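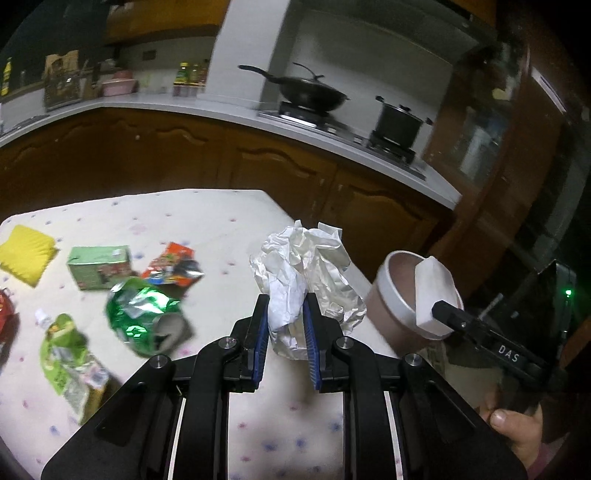

Sauerteig für Ungeduldige: ein Thread (1/13)

Seit Januar backe ich jedes Brot selbst und ich bin so was von angefixt! Heute gibt's alles, was ich bisher über Roggensauer weiß. Holt euch einen Kaffee, das dauert ein bisschen.

2/13
Angefangen hat es mit einem Glas Anstellgut aus der Mühle in Wemau. Das stand da einfach im Kühlregal neben der Hefe, für 2 Euro. Ich hab's mitgenommen, ohne einen Schimmer zu haben, was man damit macht.

3/13
Füttern ist leichter als gedacht: ein Löffel Anstellgut, dazu Roggenvollkornmehl und lauwarmes Wasser zu gleichen Teilen. Rühren, Deckel lose drauf, fertig. Morgens riecht die ganze Küche nach Apfel und ein bisschen nach Joghurt. Herrlich!

4/13
Mein erstes Brot war ein Ziegelstein. Das zweite auch. Beim dritten hatte ich endlich kapiert, dass Roggenteig klebt und kleben DARF. Kein Mehl nachkippen! Nasse Hände, Teigkarte, gut.

5/13
Mein Lieblingsmehl gerade: Wovard Roggen 1150. Ganz fein gemahlen, nimmt irre viel Wasser auf. Mit dem Vollkorn aus Wemau zusammen gibt das eine Krume, in der die Butter nicht versinkt.

6/13
Brühstück!! Altes Brot rösten, zerbröseln, mit kochendem Wasser übergießen, über Nacht stehen lassen und in den Hauptteig. Das Brot bleibt tagelang saftig und schmeckt nach Malz. Ich werfe keinen Kanten mehr weg.

7/13
Gewürze: Kümmel, Fenchel, Koriander, im Mörser nur grob angestoßen. Wer Kümmel nicht mag, nimmt Schabzigerklee. Aber bitte wenig, sonst schmeckt ihr tagelang nichts anderes.

8/13
Zum Backen: Ofen auf volle Pulle, Gusstopf mit rein und richtig lange vorheizen. Nach der ersten Viertelstunde runterdrehen. Deckel ab, sobald die Kruste Farbe haben soll.

9/13
Und dann das Schwerste: warten. Reines Roggenbrot schneide ich erst am nächsten Tag an. Mein Rekord im Nichtdurchhalten liegt bei 13 Minuten, die Krume war Kleister.

10/13
Längste Gare bisher: 72 Stunden im Kühlschrank, allerdings mit Weizen. Blasen wie im Bilderbuch, und ein Aroma, Leute!

11/13
Ja, man kann Anstellgut trocknen. Dünn auf Backpapier streichen, trocknen lassen, zerkrümeln, ab ins Schraubglas. Meine Notreserve wohnt hinter den Linsen.

12/13
Als Nächstes will ich an Pumpernickel ran. Hat das schon mal jemand im Einkochglas probiert? Ich lese überall andere Backzeiten.

13/13
Rezept fürs Alltagsbrot schreibe ich am Wochenende ab, meins ist voller Teigflecken. Wer Anstellgut möchte: melden, ich hab viel zu viel davon!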